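The door is still the hard part

My mother-in-law has asked me the same thing every April for years: when can she buy a machine that will do the washing up and bring the laundry downstairs? She lives in Trotetcombe, in a tall thin house with too many stairs and nine internal doors. I used to answer with a date. I have stopped doing that.

I fitted kitchens and hung doors before I started writing about this business, and I think the question is usually put the wrong way round. People ask whether a robot can fold a shirt or load a dishwasher. Those are fair things to ask, and there are machines that manage both on a good day, slowly, at a table set up for them. But a chore in a real house starts with getting to it. The shirts are in one room and the drawer is in another, and between them is a door that somebody has shut.

Think about what you do with a lever handle. You push it down, feel the latch come free, pull or push, and then keep the door moving with a hip or an elbow while you walk through with the basket. If the door drags on the carpet you lean on it. If it has swollen in wet weather you give it a tug. You do all this while talking to someone in the next room.

A machine with two stiff fingers has to work out where the handle is and how far it turns, and it has to move its whole body in an arc that suits the hinges. Pull slightly off that arc and either the grip slips or something gets strained. So most developers practise on a computer first, where a bad pull costs nothing and the same door can be tried all night. 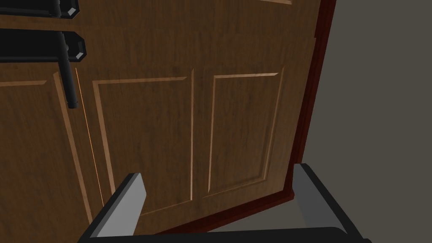 What practice doesn't cover

Stepan Tymoshchuk runs the testing side at Wynne, a small firm that wants to put helpers into care homes. He was open with me about the numbers. On simulated doors their system gets through 49 times out of 50. In the Boltville building they use for trials, which has 16 doors of various ages, it was beaten by five of them, and one of those had only been painted a bit thickly round the frame.

He doesn't think this is a scandal and nor do I. A rendered door has the weight and friction it was given. The ones in Boltville have had decades of people kicking them. Some have closers that fight back, and one has a handle fitted upside down by a previous owner. You can add a lot of that to the software, and they are adding it, but someone has to think of each fault first or go out and measure it.

The shop floor is further ahead, and the reason is dull. Imelda Dela Peña manages the packing hall at Geda, where machines move cartons all day, and the first thing she did was take the doors off. There are strip curtains now, and painted lanes, and shelves at two fixed heights. Over one month her machines logged 1,595 trips and needed a person for very few of them. She told me she would not trust the same machines in the staff canteen.

I think that is the right way to look at it. We have got machines that do chores in places arranged for machines. We haven't got machines that do chores in my mother-in-law's house, and I would be wary of anyone selling one on the strength of a film shot in a studio kitchen.

Some people say we should change the houses. Powered doors exist and they work well, and for someone in a wheelchair they are worth every penny. Fitting nine of them so that a robot can carry towels is another matter. By the time you have paid for the doors, the wiring and the machine, you could have had a person in twice a week for a long while, and the person would also notice if you had fallen.

I would like to see firms publish plain figures from ordinary homes, with failures included and the number of times someone had to step in. Doors would be a good place to start, old ones especially. Until I see that, my answer in Trotetcombe is that she should keep the laundry basket by the top of the stairs, and I'll carry it down when I visit.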